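Writing a Character Relationship Page for the Gekmont Wiki

Posted by Laurențiu Cozma, January 7, 2020
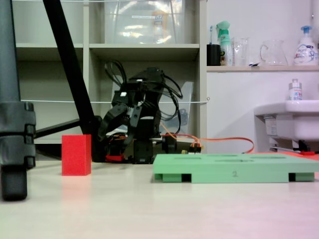
A relationship page covers two characters and everything that happens between them on screen. It is a separate page from either character's biography. The steps below apply to couples, former couples, siblings, step-siblings and rivals. They assume you have an editor account on Trondik and have already made small edits on existing pages.

Before you start

Search for both names in both orders. The wiki has 2715 pages and many of the older ones were titled before there was a naming rule. If a page exists under the reversed title, edit that one and leave the title alone until a moderator moves it.

Check that the pair qualifies. Two characters need shared scenes in at least two episodes. A single kiss at a party goes in the episode page and in the "Other relationships" section of each biography.

Have the episodes available. Do not write from memory or from recaps on other sites. Recaps written on the night of broadcast often get the order of scenes wrong, and the errors have been copied from one fan site to another for years.

Step 1. Set the title

Use the surname or single name the character goes by in the opening credits. Put the names in alphabetical order with "and" between them: Dedus and Goel. Do not use a combined couple name as the title. Combined names can be listed once in the info panel, in the field called "Also known as."

If a character changes surname by marriage during the run, use the name from the first season in which the pair shares scenes.

Step 2. Fill in the info panel

Required fields:

First scene together (episode title and season)
Last scene together
Type (romantic, family, family by marriage, friendship, rivalry)
Status at last appearance

Optional fields:

Also known as
Children
Shared residence

More than one type is allowed. Dedus and Goel, for instance, are listed as "romantic" and "family by marriage," in that order, as the romance begins in season one and the parents' wedding does not take place until season three. Types are given in the order in which they become true in the story. The order in which the audience finds out is a separate matter and goes in the body of the page.

Leave a field empty if you are not sure. An empty field is picked up by the maintenance list. A wrong one stays for a long time.

Step 3. Write the lead

Two or three sentences. State who the characters are, what they are to each other, and which seasons the story covers. Do not reveal the ending in the lead.

Sample lead:

Dedus and Goel are classmates who begin dating in the first season. Their relationship is complicated by the engagement of Dedus's mother to Goel's father. The story runs through seasons one to five.

Step 4. Divide the body by season

One heading per season. Within a season, follow broadcast order. A full season has 22 episodes, and most pairs are active in fewer than half of them, so skip the episodes in which nothing changes.

Use the present tense for events on screen: "Goel leaves the dinner." Use the past tense only for events that happened before the season being described. Flashbacks go under the episode in which they are shown, with the phrase "in a flashback" at the start of the sentence.

Keep each season under 400 words. If it runs over, the usual cause is dialogue. One quoted line per season is allowed, and it must be checked against the audio. Subtitles on the disc release drop words.

Step 5. Handle secrets and late reveals

This is where most pages go wrong. The show often hides a fact from one character for several episodes and from the audience for a different number of episodes. Record three things:

The episode in which the event takes place, if it is known
The episode in which the audience learns of it
The episode in which each of the two characters learns of it

The hidden half-brother story is the standard case. Goel's father is told in November of season two. Goel is told in the finale. Dedus overhears part of a phone call four episodes earlier but does not have the full facts, so the page says "overhears part of a call," and "learns" is saved for the scene on the stairs.

Do not assign blame. Phrases such as "it was not her fault" or "he should have told her" belong on the forum. If another character says it on screen, attribute it to that character and cite the episode.

Step 6. Cite

Every paragraph ends with at least one episode reference, in the form of season number, period, episode number, in parentheses: (2.14). If you use an interview with a cast member or writer, add the publication, the date of the interview and the date you retrieved it. Interviews support statements about production. They do not support statements about plot. If a writer says a scene was cut, put it in "Production notes" and keep it out of the season sections.

Novels and the web shorts are a separate continuity. List them under their own heading at the end.

Step 7. Link and submit

Add a link to the new page from both biographies and from the season pages. Link each name only at its first mention in a section. Then set the page to "Ready for review."

Review normally takes a few days, longer during a season finale. The reviewer may return the page with comments. The most common are:

Missing citation at the end of a paragraph
Past tense in the season sections
Opinion in the lead
Wrong title order

Fix the marked lines and resubmit from the same draft. Starting a new draft removes the comments and puts the page at the back of the queue.

Pages for recast characters follow a different template. Ask for it on the editors' board before you begin.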